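The afternoon nap, and why I've stopped feeling bad about it

For most of my working life I thought of naps as something for toddlers, cats and my grandad. Then I spent a summer in Plelmont, where the bakery shuts at one, the chemist shuts at one, and even the dogs outside the café seem to have agreed to call it a day until three. I held out for a week, walking the empty streets with a warm bottle of water. On the eighth day I lay down after lunch, just to see, and woke up a new woman!

That was several years ago and I have napped ever since, whenever the diary lets me. I've read everything I could find on the subject, pestered friends and neighbours, and kept a notebook (2370 words at the last count, most of it in terrible handwriting, some of it just the word "lovely"). So I want to put in a good word for the short sleep in the middle of the day — how to have one, how long it should be, and what to do when your head won't play along.

Length first, as this is where most people come unstuck. A nap can be a sip or a whole meal, and the trouble lives in between. Sleep for an hour and you may well be dragged up from the deepest part of it, with a dry mouth and no idea what month it is. My own best time, after a lot of very enjoyable testing, is 19 minutes. I set the alarm for a little longer to allow for dropping off, and I put the phone across the room so I have to get up to stop it. 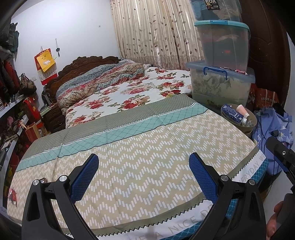 Aled Skyrme swears by no alarm at all. He told me that a clock ticking away towards a bell would keep him wide awake, that he simply holds a bunch of keys in one hand, and that when they hit the floor he's had enough. I tried it for a fortnight. The keys woke me beautifully every time, and I was asleep again before I'd finished being cross about it, so I went back to the phone. But I love that it works for him, and I've since met two other people who do the same with a spoon.

Then there's the question of when. Early afternoon suits nearly everyone, when that heavy feeling comes down after lunch whether you've had soup or a full roast. Leave it until five and you'll be staring at the ceiling at midnight, going over things you said at school. If you already sleep badly at night, it may be best to leave naps alone for a while and talk to your doctor if it goes on. 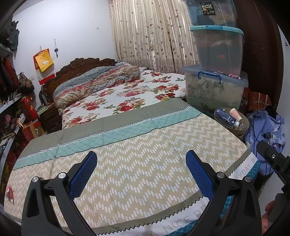
Lying on top of the covers is my other firm rule. Get in properly, with pyjamas and a pillow arranged just so, and your body thinks the day is over and makes plans of its own. Shoes off, curtains half drawn, something light over the feet — that's plenty. In December I allow myself a hot water bottle, and I'm not sorry.

And if sleep doesn't come? Stay put anyway. I used to get up in a huff after five minutes and count the whole thing as a failure, when a quiet lie-down with my eyes shut would have done me a world of good. Some of my favourite naps have had no sleep in them whatsoever. I listen to the buses, I wonder what to do with the leeks, and by the time the alarm goes I'm ready to put the kettle on and start again.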